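Flillach Home Talk > Floors, Tables & Desks

White table for a work room, yes or never again?

peachpit_dee
2025-09-06
Okay so I'm redoing the spare room and I've got my heart set on a big white table. My sister says I'll hate it by February. I sew, I do taxes on it, my kid does homework on it, and there WILL be ketchup. The one I like is the Ornari, 623 dollars before delivery, so I'd like to not mess this up. There's an oak one too, from Güler, but it makes the room feel like my grandpa's den.

marlow_h
Never again! I had white for two years and every pencil mark showed. Blue jeans rub off on the edge where you lean, did you know that? I didn't. Go with the oak and buy a brighter lamp.

tayla.t
Going to disagree with marlow here. I'm on my second white table and I'd buy a third. Small stuff is so easy to find! I dropped a needle on our old brown one and gave up looking. Pencil comes off with a damp cloth and a little baking soda, just don't scrub in circles or you get a dull patch.

Glare is the thing I'd worry about. If your window faces the table, squint city. Plain matte black next to white looks really sharp though, and a bit of color goes a long way. White with black and a little blue on it: 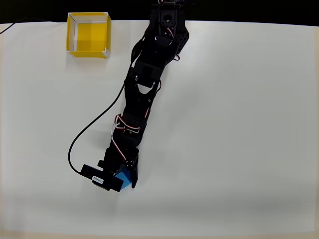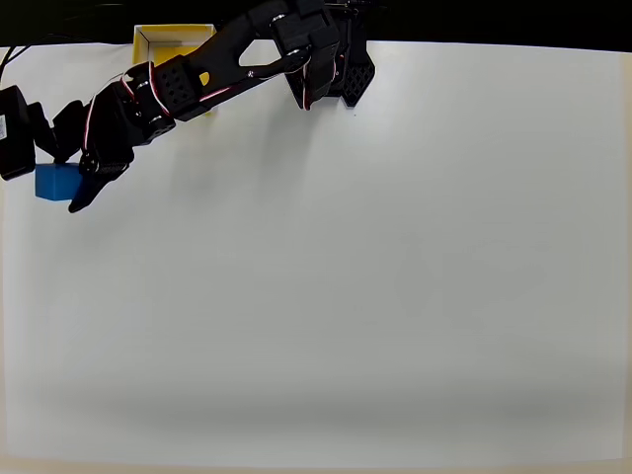 Re: White table for a work room

peachpit_dee
Ooh. Okay, that's pretty much the look I want, plain white and one or two bright things. The window is behind me so maybe glare is fine? Tayla, did you ever get the jeans thing?

tayla.t
A little on the front edge, yeah. Rubbing alcohol on a cotton ball got it. Try it underneath first, some finishes don't like it.

marlow_h
See, she got the jeans thing.

gus_in_the_garage
Can I throw in a middle option? Off-white. Ours is a color called Oltenano, kind of like oatmeal, and crumbs just vanish (good or bad, you decide). Been 18 months and I've wiped it way less than I should have.

tayla.t
Crumbs vanishing is exactly what I don't want, Gus, I've had ants.

peachpit_dee
Ha, fair. I asked for a sample of the white and I'm going to attack it with ketchup and a ballpoint this weekend. Marlow, if it stains you can say I told you so.

marlow_h
I plan to.

- Tayla Tautahi

oh whoops, that was my signature from another tab. Tayla here, good luck with the ketchup test!

Related threads
Getting ballpoint out of a painted shelf
Best lamp for sewing at night?
Oak or pine for a kid's desk
Ants in the craft room, help

Contact us | Copyright Flillach Home Talk | Back to top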